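The Little Gallery: Dumpling Month at Prorkenbridge

Welcome, and thank you for stopping by. If you came over from the Cendari newsletter, you already know that June is dumpling month with us, and if you wandered in by some other road, you are every bit as welcome. I have been keeping this gallery page for the Prorkenbridge Supper Circle for quite a while now, and of all the things we do together, I think folding dumplings on a long evening is the one I would give up last. There is something about sitting elbow to elbow with people and pleating dough that gets everybody talking, even the ones who swore they only came to eat.

I meant to put up a great many pictures and then, as always, I went back and forth about it and ended up with very few. My sister says a gallery should be like a plate of food, with some of the plate still showing. She may be right. I have kept it to the table, the box we carry things in, and the bamboo steamer, which has been asked about so many times in the comments that it has earned its spot.
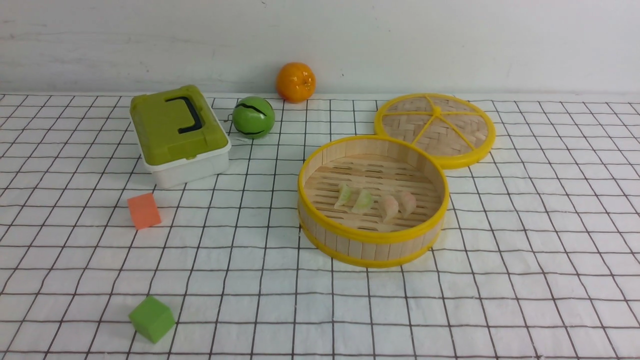
The checked white cloth, and the steamer out on top of it.

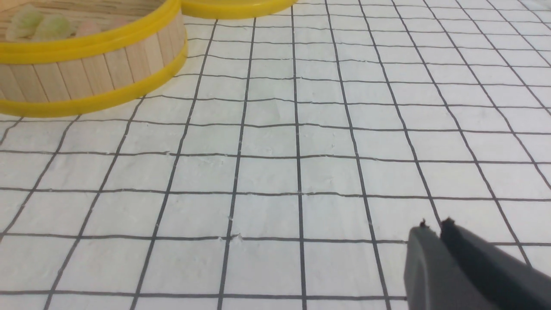 My fondness for steamers goes back to the apartment I rented over the Simões bakery, where the stove had two burners and only one of them could be trusted. I wanted to cook more than one thing at a time and I did not have the room, so a neighbor down the hall lent me hers and told me to keep it until I bought my own (I kept it for far too long, and I did finally return it with a jar of plum jam inside). The one we use at the Circle is a cheerful thing by comparison, with bright yellow bands above and below the pale slats, and I like it with two green dumplings and a pinkish one sitting together on the bottom. When I make colored wrappers at home I use spinach juice for green and a spoonful of carrot or beet for the warmer shades, and I start with 200 grams of flour for each color. Go easy on the beet. I have made dumplings the color of a fire truck and my nephew still brings it up.

As for the green-lidded box with the handle, I have a great weakness for a box with a handle. Small kitchen things travel so much better when you can carry them in one hand and have the other free for the door. The little ball striped like a watermelon got a laugh out of my nephew, and the orange back by the wall made me want to peel one right then. I like citrus after dumplings. A few sections, cold from the refrigerator, and then tea, and then one more dumpling because you have changed your mind about being full.

Several of you wrote to ask about lining a steamer. I use cabbage leaves at home, the big outer ones that nobody wants in the salad, and I leave a gap here and there for the steam to come up. Parchment works too if you poke holes in it. Efraín Salazar, who has led our folding nights since we moved to the hall on Potolach Street, brushes the slats with a little oil and skips the lining altogether. His never stick. Mine stick every time I try it that way, so I have gone back to my cabbage and we have agreed to disagree.

One more bit of news before I let you go. When Efraín started a tally of dumplings folded this month, I thought it was a silly idea and then found myself peeking at it between batches. We stood at 825 when I last looked, and the goal is 1,000 by the end of June. The best single evening so far was 73, by a first-timer who had never pleated a thing in her life and who is now, I am told, doing it at home in front of the television.

Folding starts at six o'clock in the evening, and there is always a spare apron on the hook by the door. Bring a small bowl for your filling if you have a favorite, and a container with a lid for taking some home — we always make more than we can eat. The next set of pictures will be from the noodle night, as soon as I can make up my mind which ones to keep.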